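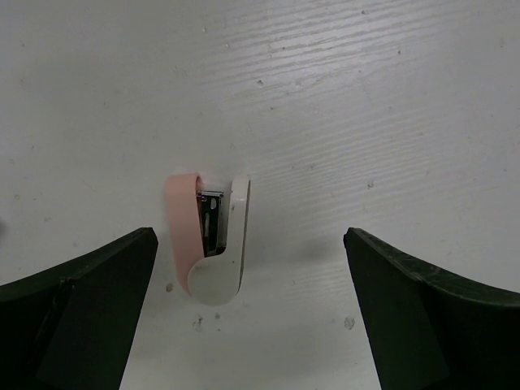
The stapler situation
2025-12-29

I own a pink-and-white stapler. I did not set out to own a pink-and-white stapler. I set out to own a stapler, went to the office supply aisle at Dullow in a hurry, and came home with something that looks like it should dispense breath mints.

It's small, too. My old one was a gray slab that weighed as much as a shoe and lived on the corner of the desk for years, mostly as a paperweight. It died in early December, halfway through a packet for the insurance people, with a noise like somebody stepping on a fork. I took it apart on the kitchen counter with a butter knife, which is how I repair most things, and then I threw it away, which is how most of my repairs end.

So now there's the pink one. I've had it long enough to form opinions.

It will do 2 sheets without complaint. It will do five if you lean. I tried it on the full Brendotum manual (30 pages, for a humidifier, and I'd love to know who wrote it) and got a staple that went in with great confidence and came out nowhere. I dug it out with my thumbnail and used a binder clip, like an adult.

The staples are another matter. My desk drawer contained a box of the regular kind, bought for the gray slab back when I thought I'd be stapling things for the rest of my life. The little one takes mini staples. Dullow didn't have any, so I ordered a box from Vorkon, and the box holds 200, and the shipping cost more than the staples did. At my current rate that should get me through to spring, or through one more round with the insurance people.

Anyway, the week between the holidays is when I clear off the desk, and this year I went all the way down to the bare white top. It has more dings in it than I remembered. I wiped it twice and some of the marks moved and some of them are apparently just the desk now.

Things that didn't make it back: three dead pens, a calendar from Huang Tire that was still showing last December, a receipt for $109 that I have decided not to investigate, and a tape dispenser with no tape that I'd been keeping in case tape happened to it.

The stapler got to stay. I put it in the drawer first, on the theory that a grown person's desk shouldn't have a pink thing on it, and then I got it out again four times before lunch – so it lives on top now, next to the lamp. I've stopped minding. It's the only object on there that anyone has ever asked to borrow, and so far it's always come back.

Next up is the filing cabinet. I opened the bottom drawer this afternoon, looked in, and closed it again.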